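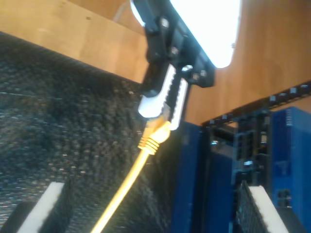
It took me ages to pin down the bloke who looks after the network cables at Jastudwood, and when I finally did he talked to me from under a desk. "Keep going, I can hear you," he said, so I sat on the carpet with my notebook and kept going.

He started out at Prurneck, crimping plugs by the boxful, and he still has opinions about them. "A patch lead is a dull thing until it's the one that's crook," he told me. The boot – the ribbed sleeve behind the plug – is his favourite part. People yank leads out by the cord, he says, and the boot cops most of the bending.

I asked about colour, because I'm nosy and my own leads at home are all grey. He laughed at that! At Jastudwood yellow means the link between floors, and no other lead is allowed to be yellow. "I can find it with a torch in my teeth," he said. "Grey on grey, I'd be there till August."

He looks after 600 leads over two buildings, and last year he relabelled 269 of them by hand (his writing is shocking, he showed me). The new ones come from Wimum in bags of 35 and he tests each one before it goes in the drawer. I wondered if that was overkill. "You wouldn't ask if you'd spent a Sunday hunting for a broken clip," he said.

His advice for the rest of us is to hold the plug, press the clip and be patient. Then he asked me to pass him the Velcro ties, which I did, and that was the last I saw of his face until lunch.

14 comments
Shared 35 times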